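Illora two-finger gripper: four months on a small arm

I bought the Illora to replace the stock gripper on our bench arm, and it has been in use since May. We run short pick-and-place tests, mostly with light objects that were never meant to be handled by a machine. Play food makes up a good part of that. The pieces are cheap and come in awkward shapes.

The gripper weighs 310 grams without the adapter plate. Mounting took four screws and one cable. The printed instructions skip the step where you set the open and closed limits, so do that first or the fingers will push against each other at startup. Grokside, the control software, found it on the second try.

Tasks are laid out the same way each time, with the tray in the middle and the food standing on both sides in clear holders.

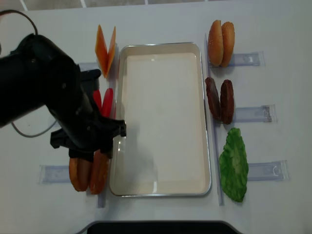
Page last changed: 19 Sep 2024

The burger patties are the easiest of the set. They stand on edge and the surface has some texture, so the angled fingertips get a good hold. The bun halves are nearly as easy if you come in from above and keep the speed down. With the domed side facing out, a fast approach tends to roll them.

Cheese slices are where the Illora earns its price. Our old Dewulf gripper closed in coarse steps and would flick a thin slice out of its holder. The Illora closes smoothly and can be told to stop at a set force. I ran 500 picks on the thin pieces and it dropped 19, most of them before I lowered the force setting.

Lettuce is still a problem. The leaf lies flat on the table and the fingertips are too thick to get under it. Melina Pappas, who shares the bench with me, had some luck pinching the center rib, but I would not count on it. If most of your objects are flat, look at a suction cup.

The gripper body is also wide near the fingers. Close to the tray rim you have to plan the angle, and from a side camera it hides whatever is behind it – the tomato slices, most often. We ended up adding a second view from the Fivumora camera on the wrist.

Noise is low. The finger pads show light wear and come off with one screw each. Support answered my question about spare pads in two days, though the pads themselves took three weeks to arrive.

I would buy it again for small rigid or slightly soft objects. Špela Krasniqi asked in the comments about using it with a longer arm. I have only tried it on the short one, so I can't say how it behaves at full reach.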